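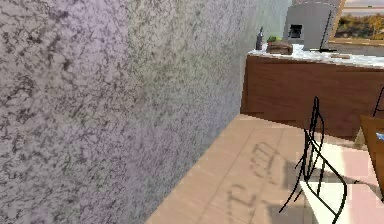

Indoor Navigation / Simulation / Demonstrations

Search products, part numbers, support Go

Drudeo Indoor Navigation Simulator – Open Day Demonstration

Drudeo is a software package for developing and testing the navigation stack of an indoor mobile robot before any hardware is run. It renders the view from the robot's onboard camera in a furnished home and passes each rendered view to the planner under test. The open day session at Itbridge runs on Monday and uses the residential scene set, the same set supplied with the standard license.

The demonstration is led by Parvathi Gowda and Wojciech Krajewska. It starts with a point-goal task in a single home. The planner receives a start pose and a goal pose and has no map. The kitchen and dining area is the harder part of the house for most planners. Thin chair frames return few usable depth points, and sunlight on a pale wood floor changes the color values a floor segmenter depends on. Chair shadows on the planks are a known source of false obstacles. Visitors can switch cast shadows off at the console and rerun the same episode to compare the two paths.

The second part covers recovery behavior. A robot close to a plain wall has little visual texture to track, and a planner that relies on visual odometry alone tends to drift. The operator console shows estimated pose against true pose at each step – the gap between them is logged and can be exported.

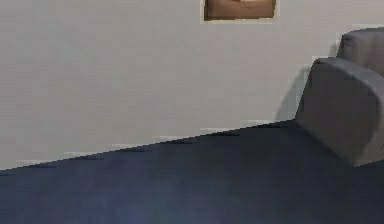

Drift is reported per step and per episode. When the gap passes the set limit, the console marks the episode and stores the last 800 steps for replay. Replay can be paused, stepped forward or back, or restarted from any stored pose with a different planner loaded. The limit is set in the project file and applies to all episodes in a batch.

Supplied with the standard license:
Residential scene set, 7 homes
Episode file with 2558 start and goal pairs
Operator console and replay viewer
Chang bridge for external planners

Batch runs are limited to 4000 steps per episode. A longer limit can be set on the Dellano server edition, which also allows several planners to be tested in parallel. The server edition is not part of the open day session but can be shown on request.

Visitors who want to test their own planner should send it to Sunita Shakya in advance, built against the current Chang bridge. Planners built against older versions will load but do not receive depth data. Results are handed over at the end of the session as a log file and a replay file.

Questions on licensing go to Kobina Agyeman at the Itbridge sales desk. The next release, planned for April, adds door states and a revised floor friction model. Existing project files will open in it without conversion.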